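From: Caoimhe Tully
To: workshop list
Date: Friday, October 4, 2019
Subject: Re: Is the arm taking over the sorting bench?

Gwenaël Courtois wrote:
> Ysaline tells me the picking arm is coming to our bench in
> November. Do the four of us still have a bench after that? And
> who looks after it when it drops things?

Hi Gwenaël, hi all,

Fair questions! Yes, you keep the bench. The arm takes the small parts at the far end, the job that has had Hugo rubbing his wrists since spring. Last month we hand-sorted 423 trays, and 73 came back for a second check, nearly all from the last hour of a shift. I'd love to see the arm have those, and to have you lot on repairs, where we're always behind.

Tin-yau has been building it all in simulation first and it's great fun to watch (ask him, he'll happily show you over lunch).

What changes, in order:

1. Simulation. One arm, one table, one small part at a time. Tin-yau wants comments on the reach and on how the fingers come down, so please be picky.
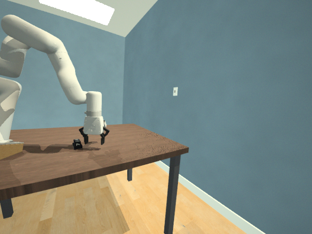

2. Training. Two mornings each, paid, at the Hakau site. You'll learn to stop it, restart it and teach it a new part.

3. The bench. Arm on the left, people on the right, and whoever is on shift decides when it runs. Drops get logged by whoever sees them, me included.

Shout if the mornings don't suit.

Caoimhe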